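Why I Want My Robots Slow

In February I went to the open day at Skallow, where the Flikley group was showing its arm that sorts food by hand, if I may say hand. I had waited for something fast. What I got was a black tray with rice and a few beans in it, and a gripper that takes its time.

My opinion is that this is the best demonstration I have seen in 16 years of visiting such events. Rice is a hard material. A grain is small, it slides, and it hides other things. A human cook does not think about it, and therefore we forget that it is difficult.
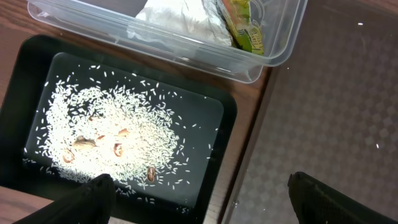
Ornell wrote to me after I shared my first notes: you are too kind to them, a sieve costs 5 dollars and has no software. A factory would laugh at this.

I accept the point about the sieve. But a sieve knows only one size, and my kitchen is full of sizes. The people who need help at home do not live in a factory. They have a table, a bowl, a plastic box with something left in it, and bad light in the evening.
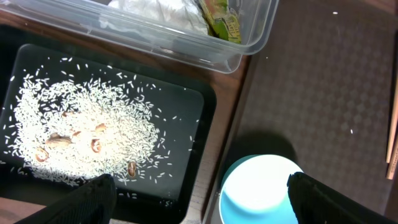
The second thing I respect is that the public was allowed to stand near and ask rude questions. I asked how many tries they had made that month, and the answer was 109, with the failures included. At other open days I have received only a brochure — a very beautiful one — and coffee.

I stayed 40 minutes at that table. If they invite me again next year, I would like to see lentils.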